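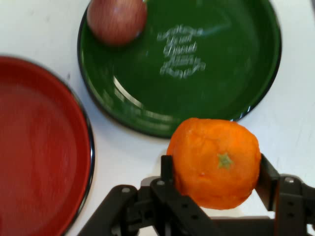

Can a machine clear the table yet? (Kekana Home Automation board, General)

oldhinge
Started this topic in June, 8:40 pm

Good evening to all. I would like to ask a serious question and I hope for serious answers. My mother is living alone and her hands are not strong anymore. She can cook, but taking things from plates, putting them away and wiping is difficult for her. I see many short films where an arm with two fingers takes a fruit and puts it on a plate, and the people write under it that the household robot is ready. In the photo it holds the tangerine very nicely between the fingers. Is this already a chore, or is it only a fruit?

I have a budget, but I do not want to buy a very expensive coat hanger.

plosov_fitter
Reply 1

It is only a fruit. I work with arms in the packing hall at Plosov for five years and I say this with love for the machines. A tangerine is a kind object. It is almost round, it has a rough skin, it forgives you if you squeeze a little too much. Give the same gripper a wet glass or a flat fork and you will see another evening.

In our hall the arm lifts the same carton all day and it is better than me at this. But everything there is prepared for the arm. Your mother's kitchen is prepared for your mother.

tea_at_four
Reply 2

I must disagree with plosov_fitter a little. Five years ago even the fruit was hard if you moved it to a different place on the table. Now there are systems which were taught from many examples, and they manage when the plate is moved. For me this is the real step, and a packing hall is not a good place to notice it, because there the carton always comes at the same place.

plosov_fitter
Reply 3

"They manage" how many times from 30? This is what I ask every salesman and they start to speak about the future.

tea_at_four
Reply 4

This is a fair question and I do not have a number for you. I only say that it is different from before.

dishrack
Reply 5

I want to ask about the plates. Everybody looks at the fruit, but at home the plate is the work. A plate with a raised rim, lying flat on the table, how does it pick this up? With two narrow fingers I would be afraid for my plates, and glossy ones are slippery also for people.

besis_workbench
Reply 6

From the rim it is possible, one finger above and one below, if the rim is high enough. In our workshop in Besis we tried with an old enamel plate. It went well until there was sauce on it. After this we used cartons again.

I add one more picture to this thread, because the close one does not show how much room such an arm takes. Please look at the cables too.
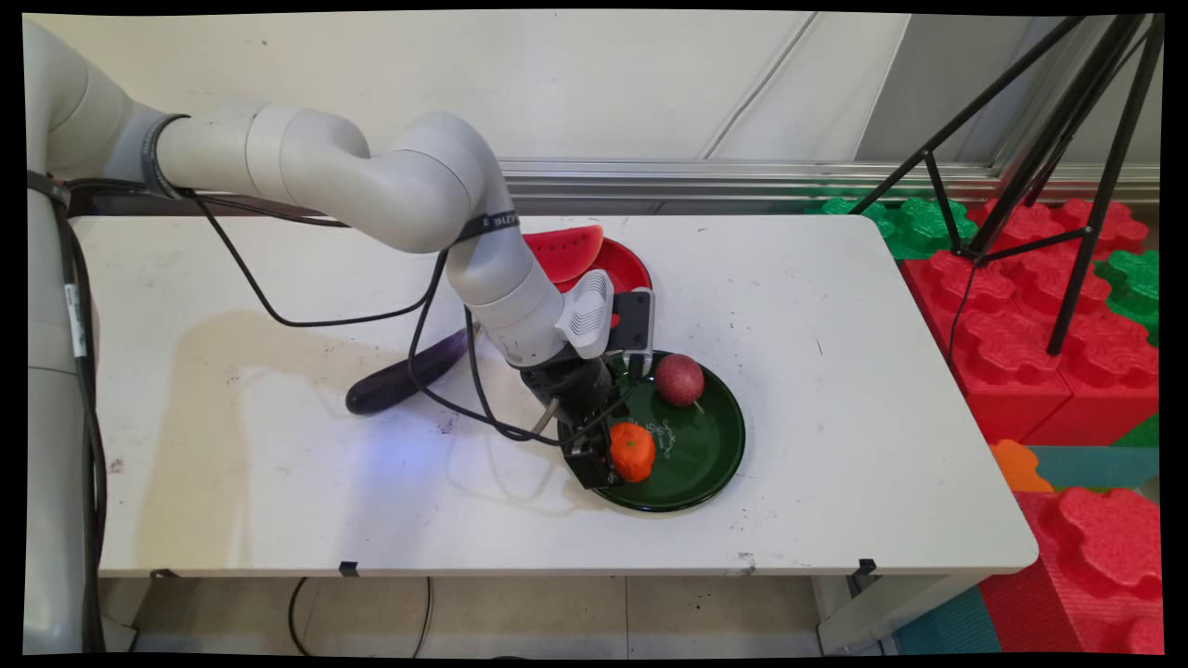

The whole arm over the green plate, tangerine beside the fingers, eggplant on the table.

oldhinge
Reply 7

Thank you, this helps me very much. I did not imagine the elbow so high. In my mother's kitchen there is a cupboard above the table and I think it would hit it. And the cables lie over the tabletop where she would put her cup.

Is the eggplant difficult? It looks smooth and it lies diagonally.

plosov_fitter
Reply 8

Diagonal is not a problem, the wrist turns. Smooth and thick is a problem if the fingers do not open wide enough. You must measure the fingers first and the vegetable second. The watermelon slice on the red plate is a toy, I would not judge anything from this one. A real slice is heavy at one side and it drips.

tea_at_four
Reply 9

Toys are normal for practice. You do not want to buy new fruit every day.

dishrack
Reply 10

I still did not see anybody wash anything :)

For washing I would buy a small Flonidik tabletop machine. It needs a person to load it, but then it does the complete job and it has no elbow.

nightshift_2
Reply 11

Sorry that I come with a shop-floor opinion. In our place we have two arms, and the one that earns its money is the one that puts parts in a tray, around 200 in a shift. The other was bought for "general tasks" and it waits. I think the same will happen in the house. One task which is always the same, yes. General help, not yet.

tea_at_four
Reply 12

"Not yet" I can accept. "Only a fruit" I cannot.

plosov_fitter
Reply 13

Then we agree on the fruit.

oldhinge
Reply 14

I have decided to wait with the arm. I will ask my mother about the small dishwasher. Does somebody know if the Flonidik can stand under a cupboard, or must the steam go out at the top?

dishrack
Reply 15

Mine opens at the front. Leave a hand of free space above it and pull it forward a little when you open the door after the program.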